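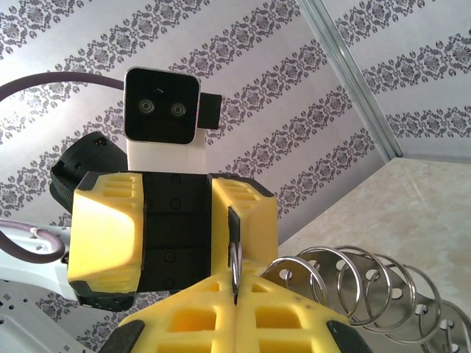
Wrist cam view, ring between the two grippers, binder mechanism to the right.

Monday, late evening, October

Back on the two-arm rig tonight after a week of doing nothing but crimping connectors. Both arms are now up on the countertop and both will home without complaining, so I gave them the binder job I've been wanting to try since summer. One arm pinches a metal ring in the seam of its yellow fingers, the other comes in from the opposite side, and somewhere in the middle they have to agree on where the ring is. Easy for me, I've got skin!

First the boring stuff. I re-ran the hand-eye calibration on both wrist cameras before touching anything else, 32 poses each, and saved it under a new name so I can go back to the old one. If you pull the config from the shared folder, take the new one. The old file still has the offset from before I swapped the camera mount and it will drive you straight into the counter (ask me how I know).

The servo boards are the Valtonen ones. They're fine, but the default current limit is way too high for thin metal parts. I had it at 327 on the gripper channel and dropped it in steps until the fingers would close on the ring and just sit there. I kept it low for the rest of the night. The black pads on the fingers don't help with something this skinny, it's all happening in the seam.

Cable routing is still bugging me. The purple cable up to the camera head makes a nice big arc, which is great for wrist travel, but I want a proper clip on that arm segment before anyone runs the fast program. I have a bag of clips from Hargate that are one size too small, of course. Going to print a few instead.

Ran the handover 17 times with the slow profile. The approach is good! Where it gets messy is the last little bit, when both grippers are crowding the same ring and each camera mostly sees the other arm. Shiny metal doesn't do me any favors either — the highlights on the binder rings jump around as the wrist turns, and the Fodeo tracker likes to grab one of those and call it the target. Masking out the right side of the view calmed it down a lot, though that's cheating a bit, and it breaks the moment I move the binder mechanism somewhere else.

Tried a 2000 ms pause before the second gripper closes. Ugly but useful, it gives the wobble time to die out. I'd like to get rid of it later.

Also, whoever borrows the arms next: Movico firmware stays where it is for now. Please don't update it! The newer one changes the joint order and I don't have an evening to spare for that.

Next time:
— print cable clips, bigger
— try matte tape on the binder rings
— swap which arm holds and which arm takes, see if the tracker likes that better
— label the two power switches, I hit the wrong one twice tonight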